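Workshop Tips: Keeping an Old Cell Phone Going

By Armindo Guerreiro

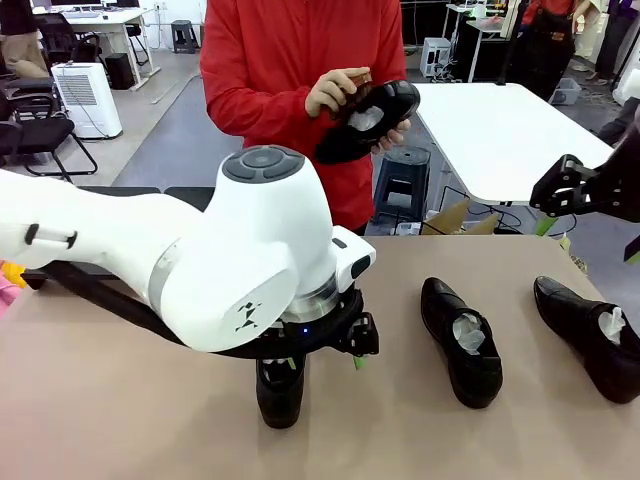
How do you clean a charging port that won't hold the plug anymore?
Turn the phone off and work a dry wooden toothpick gently along the bottom of the port. Pocket lint packs down in there over the years, and the plug can't seat against it. I pulled a wad the size of a lentil out of my Fenilum last March and the cable clicked in like new! Keep metal pins away from it.

More things I do with my old phones, and I love every one of them:

Sticky side buttons. Put a drop of rubbing alcohol on a cotton swab (a drop, not a soaking), run it along the edge of the button and press 14 times or so. Let it dry before you switch back on.

Muffled speaker. A soft, dry toothbrush, held so the bristles point up and the dirt falls out. Short strokes. Wonderful what comes out of there.

Slow menus. Clear out the old texts! My Urnaton had more than 1000 saved and took ages to open the inbox. I copied the ones I wanted and deleted the rest, and it's a pleasure to use again.

Slide-out keyboards. Blow the crumbs out with a rubber bulb, slide it open and shut, then blow again. No oil, please, it only collects more dust.

Storing a spare. Charge it to half, switch it off, and keep it in a drawer away from the heater. Efren Magbanua wrote in to say he tops his up every 5 months and writes the date on masking tape on the back. I've started doing the same.

Next up: scratched screens, and what toothpaste really does to them.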